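Zdislava Sokol is giving up the mask. The Dultside brawler, who spent six years wrestling as Fumgate, will work under her own name starting in February, and she has dropped the smoke machine too.

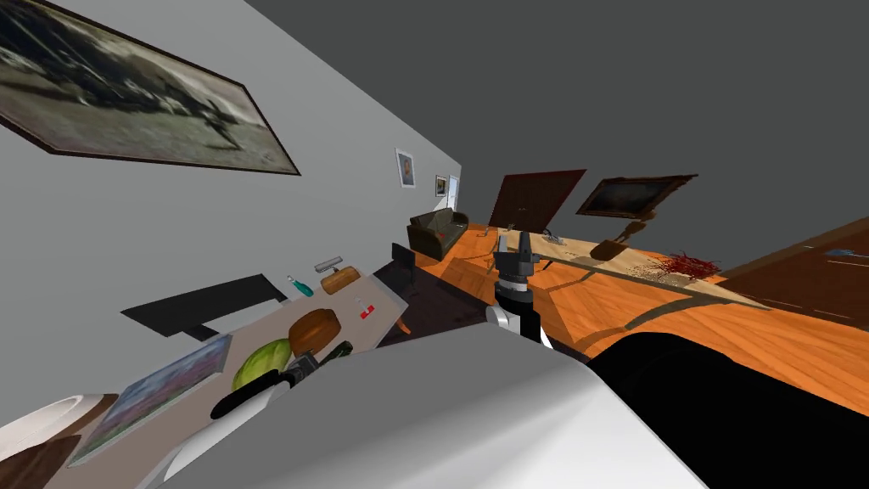
Vol. 30, No. 2

Her first match as herself is against Holger Forsberg, a 300-pound former champion who has retired twice and seems to enjoy the parties. The two meet at the Jelínek Hall, which seats around 200 if the front row keeps its feet in.

"People kept asking me what a Fumgate was," Sokol said. "I never had an answer."

Bell time is 7:30 p.m.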